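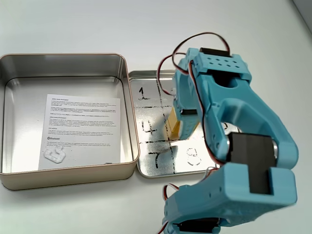 A metal tin and its lid, with a numbered grid drawn inside the lid in black marker.

Why Do Tins Have Rolled Edges?

Run your finger along the top of a cookie tin. Feel that smooth, round bump? It's called a rim, and it has a clever job to do!

Tins are made from very thin sheets of metal. A freshly cut sheet has a sharp edge, and it's floppy too. So a machine curls the edge over, a bit like rolling up the end of a tube of toothpaste. Now the edge is safe to touch — and much stronger.

Try it with paper! Hold a sheet by one end and it droops. Roll one side into a tight little tube, hold it again, and look how stiff it gets.

Now peek at the corners. A lot of tins have rounded ones, because metal bends around a gentle curve more easily than a sharp point. (They're nicer to bump into as well.)

Did you know? The inside of a tin is often plain shiny metal, even when the outside is colored. Shiny metal bounces light around, so you get bright spots and soft gray reflections.

Make a lid game
Ask a grown-up for an old lid. Draw two lines down and two lines across with a marker. You've got nine boxes! Number them, then take turns tossing a button onto the lid. Add up your scores after 8 throws each.

Written by Soo-ah Wang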